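Care and Cleaning of Light Wood Tabletops
Plisdale Shared Workspaces: Guidance for Members and Staff

Purpose of this page

This page sets out the procedure for the routine cleaning, spot treatment and inspection of the light-colored wood tabletops used throughout the Plisdale buildings. It applies to the reading rooms at Clitow, the meeting rooms at Bowen and all individual desks. It does not apply to painted furniture, stone counters or the outdoor benches, which have their own instructions.

Members are asked to carry out the daily wipe described in Part 1 at the end of each booking. Parts 2 through 4 are intended for staff and for members who have been assigned a long-term desk.

Before you begin

Pale wood shows marks differently from dark wood. Crumbs and ink are easy to find on it, while greasy handprints and light scuffs may be visible only from certain angles. For that reason, the surface should always be looked at from at least two sides before any cleaning product is chosen.

You will need the following:

Two soft cotton or microfiber cloths, one for washing and one for drying
A small bucket or bowl of lukewarm water
Mild dish soap, unscented if available
A soft brush, such as a clean paintbrush
A plain white eraser
A sheet of paper and a pencil for notes

Scouring pads, steel wool, powdered cleansers, bleach, ammonia and all-purpose kitchen sprays are not permitted on these tables. Silicone furniture polish is also excluded. It leaves a film that interferes with later refinishing.

Clear the tabletop completely. Cups, papers, cables and lamps should be moved to a chair or cart, and items with rubber feet should be lifted instead of pushed. Rubber can leave gray streaks that are more difficult to remove than ordinary dirt.

Part 1. The daily wipe

1. Brush away loose dust and crumbs with the dry cloth. Work toward yourself and gather the dust at the edge nearest you.

2. Dampen the second cloth with plain water and wring it out firmly. No water should drip from the cloth when it is held up.

3. Wipe in long, straight passes that follow the grain. Overlap each pass slightly with the one before it.
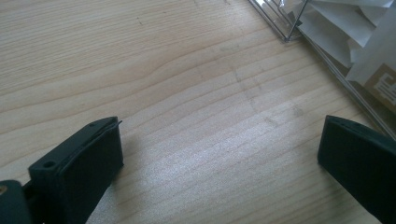

4. Dry the surface at once with a clean cloth, using the same long passes. Do not leave the table to dry in the air, even in warm weather. Standing moisture can raise the grain and dull the finish.

5. Look across the surface toward the light. If it appears even, the work is complete. If marks remain, proceed to Part 2 or report the table to the front desk.

Where the grain curves or bunches together, it is acceptable to continue in the general direction of the lines. There is no need to trace each curve. Circular rubbing, however, should be avoided on every part of the table.

Part 2. Inspecting the surface

A proper inspection requires suitable light. Overhead lighting alone tends to produce a bright patch in one area of the table, and the grain within that patch will look fainter than it does elsewhere. This effect is caused by reflection and should not be recorded as fading or wear. To check, step to one side. A reflection will move as you move, and a worn area will stay in place.

Hold a sheet of white paper upright at the far edge of the table and lower your head until you are looking nearly level across the surface. Marks generally fall into one of these groups:

Dust. Grayish and soft at the edges. It lifts on a dry fingertip.

Smudges. Cloudy and irregular in shape. They may be caused by skin oils, hand lotion or residue left by an earlier cleaning. They do not lift when touched but change slightly when rubbed with a damp cloth.

Scuffs. Marks left on top of the finish by rubber, plastic or shoe soles. They do not respond to water.

Scratches. Lines cut into the finish. A fingernail drawn lightly across a scratch will usually catch.

Faint marks can be difficult to tell apart by sight alone. When in doubt, treat the mark as dust first, then as a smudge, then as a scuff, and stop as soon as it is gone.
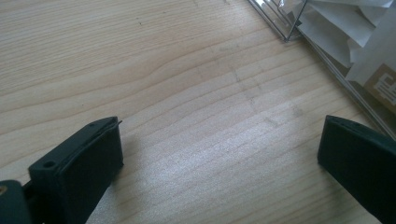
Faint grayish marks across the middle of a pale tabletop. Marks of this kind should be tested with a dry cloth first.

Make a simple sketch of the table and note where each mark lies. Desk numbers are printed on the underside of the front rail. The same sketch may be used again at the next inspection, which allows staff to see whether a mark has spread.

Part 3. Treating smudges and scuffs

Always test in a place that is not easily seen, such as a back corner, and allow the spot to dry fully before you continue.

For smudges:

1. Add two drops of dish soap to the bowl of lukewarm water and stir gently. More soap will not clean faster and will leave a film of its own.

2. Dip one corner of the cloth, wring it out, and wipe the smudge along the grain. Extend each stroke a hand's width past the mark on both sides. Cleaning only the mark itself often leaves a visible clean spot.

3. Rinse the cloth in plain water, wring it out and wipe the same area again.

4. Dry immediately and inspect from two sides.

5. If the smudge is lighter but still visible, repeat once. After two attempts, leave the area alone until the next day.

For scuffs:

1. Confirm that the surface is dry. An eraser used on damp wood will smear.

2. Rub the scuff with the white eraser, using light pressure and short strokes in the direction of the grain. Colored erasers are not suitable, as the dye may transfer.

3. Brush away the crumbs with the soft brush. Do not sweep them with your hand, which may press them back onto the surface.

4. Finish with the damp cloth and the dry cloth as in Part 1.

Scratches, dents, rings and burns should not be treated by members. Please leave them as found and complete a repair card. Well-meant attempts with oil, wax crayons or toothpaste have in the past made repairs considerably longer, and in one Bowen meeting room the whole top had to be sanded.

Part 4. Monthly care for assigned desks

Members with a long-term desk are asked to perform a full cleaning once a month. The work should be done when the desk can remain clear for the rest of the day, preferably in the late afternoon.

1. Clear the desk, including monitor stands, desk pads and anything clipped to the edge.

2. Complete the daily wipe in full.

3. Inspect the surface as described in Part 2. Pay particular attention to the area in front of the chair, where forearms rest, and to the places where desk pads have been lying. Wood that has been covered for a long time may differ in color from the wood beside it. This is normal and will lessen with exposure to daylight.

4. Treat any smudges and scuffs.

5. Wipe the edges and the corners, which are often missed. Use a barely damp cloth here, as moisture enters most easily where the finish is thinnest.

6. Leave the center of the desk uncovered until the following morning. 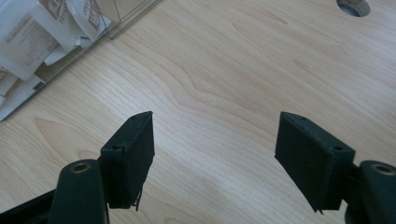 The broad middle area of a light wood desktop, where full-length strokes along the grain are easiest to keep straight.

When objects are returned, place a felt pad under anything heavy. Felt pads are kept at the front desk in sheets of 86 and may be taken without charge. Desk pads with a plastic backing should be exchanged for cloth or leather ones.

Spills

Blot any spill immediately with a dry cloth or paper towel, pressing straight down. Do not wipe until the liquid has been taken up. Coffee, tea and juice should then be cleaned with the soap solution. Ink should be blotted only and reported.

Reporting damage

Repair cards are available at each front desk and should be marked with the desk or room number. Staff in Clitow can be reached at extension 313 and staff in Bowen at extension 828. Repairs are normally scheduled within 6 working days. During a repair, the table will be tagged and should not be used, even if the surface appears finished.

Related pages

Booking and Clearing a Meeting Room
Cleaning Supplies: Where They Are Kept
Fluvia Building: Care of Stone Counters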